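Home / Table & Counter / Coverings

Wonbridge Brown Table Paper, Long Roll
Item 1353
In stock, ships flat-ish

It's brown paper on a roll. We have tried to write a more exciting first sentence and have been talked out of it each time, usually by the paper.

What we can tell you is that most people who buy one roll come back for another, and that they tend to have stopped calling it "packing paper" by then. It goes on the table before the mess and comes off after it. In between it takes pencil, marker, glue drips, flour, candle wax and the rings left by mugs whose owners will swear they used a coaster.
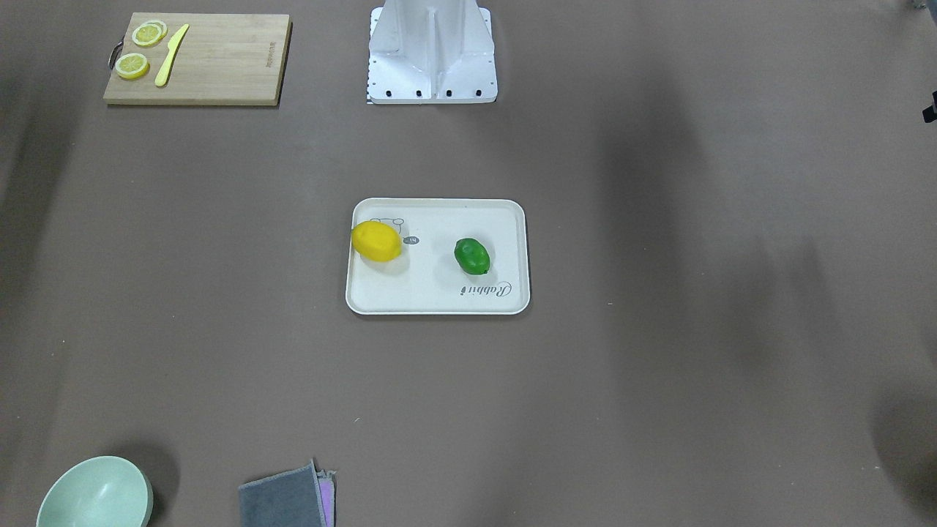 Lemon slices on a bamboo board, with plenty of brown tabletop to spare.

The details

Length: 80 feet per roll
Widths: 2 (Standard and Wide)
Color: brown. There is no second color. Please stop asking for sage.
Finish: matte on one side, slightly smoother on the other
Core: plain cardboard, fits the Scanlon wall bracket and the Clurkik countertop cutter (both sold separately, and yes, we know)

Which width do I want?

Measure the table across the short way and add enough to fold under on both sides. If your number falls between the two widths, buy the Wide. Trimming a strip off is easy. Taping a strip on is also easy, but then you have a seam, and every pencil you own will find it.

For round tables, run two lengths across with a hand's width of overlap and cut the edge after it's down. It will look like a pie crust made by someone in a hurry. Guests are usually polite about this.
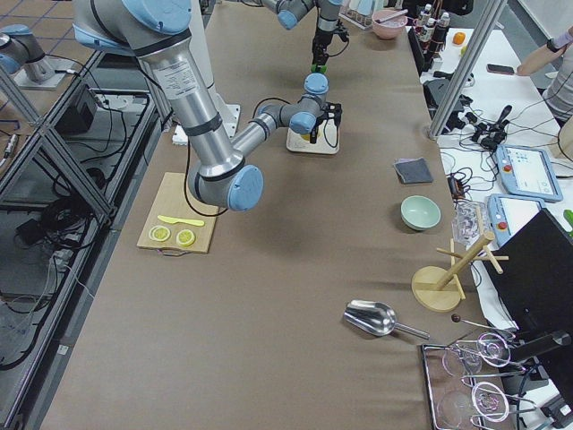
Brown paper down the length of a long worktable, white side table along the right edge.

Getting it to lie flat

Paper that has spent months on a roll believes it is a roll. Put it curl side down, so the ends press into the table instead of reaching for the ceiling. Tape one short end underneath, walk the roll to the other end, pull it snug and tape again. Then do the long sides, working out from the middle. Low-tack tape is kinder to a painted table. Regular packing tape is kinder to nothing, but it does stay put.

Still bubbling? Leave it overnight. A humid kitchen in August will undo some of your work, and a second round of tape fixes most of it. We don't recommend ironing it, although we've had letters from people who do, and they all seem very happy. 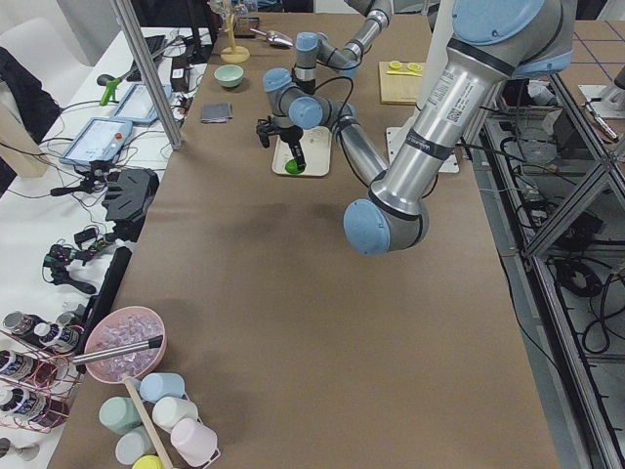 If you plan to put food on it, use a board or a plate. The paper isn't coated, so oil goes straight through and will introduce itself to whatever is underneath. Crab dinners and barbecues want 3 layers, and something wipeable below that. For cookie decorating one layer is fine, unless the decorators are under six, in which case refer to the crab instructions.

What customers say

"Covered the dining table for a birthday and the kids drew on it for an hour. The adults drew on it for longer." - Five stars

"Good paper. Heavy roll. The delivery left it upright in the hall and it scared my husband." - Four stars

"Thought it would be more tan." - Three stars
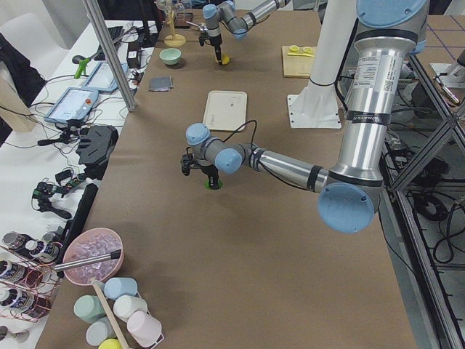 Two robot arms over a paper-covered work table, the nearer one with its gripper lowered onto a small green ring-shaped object.

Care and storage

Store it lying down, somewhere dry. Stood on end in a garage, the bottom edge goes soft and you'll get a wavy border on every sheet - charming once. Clean used sheets can be turned over and used again, then cut up for wrapping.

Often bought with

Fimell Low-Tack Tape, wide
Clurkik Countertop Cutter
Scanlon Wall Bracket (screws included, wall not)

Returns

Unopened rolls can come back within the month. Opened rolls can't, even if you only used "a tiny bit off the end." We've unrolled a few of those.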